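Tusell Desk Box in Orange

From the Climamholm storage range, written up by Manon Sutherland

I've been selling desk bits and pieces long enough to get sick of grey. Grey trays, grey tubs, grey pen cups. So when Radymyr Lysenko sent over the colour card for the Tusell last August I went straight past the sensible end of it and ordered the orange. I have zero regrets, it's a ripper of a colour, and on a white table you can find it from the other side of the room (handy if you're the sort of person who puts things down and forgets where).

It's a small box for the small stuff that never gets a home: spare packets, receipts, the cable you only need twice a year. Leave it near the edge of the desk where you can reach it without getting up, and drop things in as they turn up.
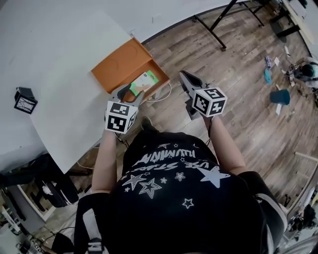
What goes in mine

I'm a packet person. A little printed packet sits in there very happily, and you can see what you've got at a glance, which suits me because I buy doubles of everything otherwise. Notes and folded paper go in too. I wouldn't use it for anything drippy, and please don't put your tea on top — I did, and spent a good while polishing out the ring.

If you're buying for an office, a couple of them down a long desk look great. Radymyr keeps his next to the printer and reckons it's the only thing on that bench he's never had to label.

Where to put it

A desk with not much on it is my favourite spot. White top, a small black picture frame at the back (bare trees in a sketch, lovely and wintry), and the orange box out in the middle with a sheet of paper in it. That's plenty for me! Anything more and I start fussing with the arrangement when I should be answering emails.

It's also good on a shelf, as long as you leave room in front to get your hand in. Mine at home lives on the hall shelf with the dog's worming tablets and the spare keys, and the colour hasn't faded a bit, even with the afternoon sun on it.
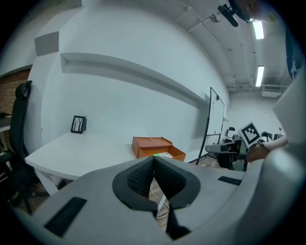
Price and delivery

The Tusell is $55, or $8 extra if you'd like it gift wrapped (brown paper and string, I do it myself, corners not guaranteed). I've got 31 in orange on the shelf as of February 6, 2019, and the next lot depends on the boat.

Orders over $60 go out with free postage, so if you've been eyeing off the Fluvever pen cup, now's the time. Everything else goes by regular parcel post.

Looking after it

A soft dry cloth does the job. For sticky marks, go over it with a barely damp one and dry it straight away. Don't soak it, and don't leave it on the windowsill with the rain coming in.

Not happy with the colour in your own light? Send it back unused and I'll swap it for the Arellano, the same box in cream. Email me first so I can put one aside for you.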